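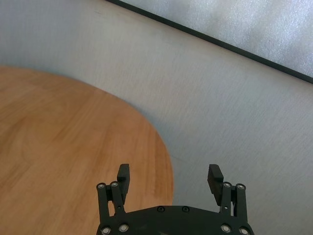
Hevudico publishes crime and suspense novels, and we are hard to please. Most thrillers sent to us open with a body, a hangover and a detective whose marriage has failed, and most of them go back. We don't mind the body. What we mind is the feeling that the writer put it there because somebody at a workshop said to. Manuscripts are read on paper at a wooden table with a rounded edge and a honey-colored finish, one reader at a time, and the reader writes down the page where they stopped believing. On a bad day it is page 7. We keep those numbers, and we'll give you yours if you ask for it.

We take on very few books. Last year 2,815 submissions came in through the website and the mail, and we signed four. We could have signed more and called it growth. Bigger houses do this every spring, and by fall you can find the results in a bin by the cash register with a sticker on the cover.

About those covers. You won't find the words "unputdownable" or "the next" anybody on a Hevudico book. We don't believe the people who write those lines have always finished the novel, and we have asked a few of them. If a quote appears on our jacket, the person read to the end. Some of our jackets have no quote at all, and the sales team has stopped bringing it up.

We are also suspicious of the twist. A surprise on page 300 doesn't pay anyone back for 299 dull ones, and a narrator who has been lying the whole time needs a better excuse than the contract. Our best seller, Jeltport, tells you who did it in the second chapter. It runs 417 pages. Readers wrote in to complain that there was nothing left to find out, and then asked when the next one was coming. The next one is Clamitz, a slower and colder book set in the same river town, and we argued for months over whether it needed to exist. Two of us still aren't sure. We published it anyway because the first chapter kept getting quoted in the office by people who claimed not to like it. 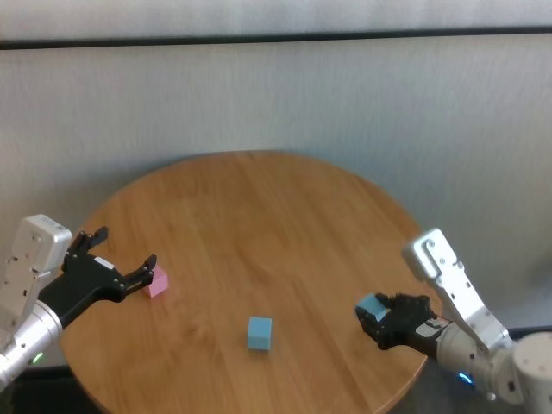 JELTPORT, April

The date line is a habit from our newsletter, and yes, the town is real and the novel took its name. We moved here when the rent in the city got silly. People told us a publisher had to be close to the agents and the lunches. We have yet to see a manuscript improved by lunch.

We read in the mornings, before the phones start. Editing takes up the rest of the day and is done by the person who wanted the book in the first place, who is then stuck with it. Our Deák line handles crime in translation, with around 227 titles read for it so far and nine in print. We don't trust sample translations much. They tend to be the best ten pages of the book, polished by someone hoping for the job, so we pay for a second sample from the middle and choose the pages ourselves.

We don't run contests, and we don't charge for reading. Any company that charges you to read your novel is in a different business from ours, whatever its own page says.

If you want to send us something, send the whole book. Skip the summary of the market and the list of famous writers you resemble. Tell us what happens and roughly how long it is, and let us know if it has been turned down elsewhere, which doesn't bother us. Allow three months. If we say no, the letter will have a reason in it, and you're free to think the reason is wrong.

Booksellers can order direct or through their usual distributor. Returns are accepted on everything except the signed copies of Jeltport, of which there are more than we planned.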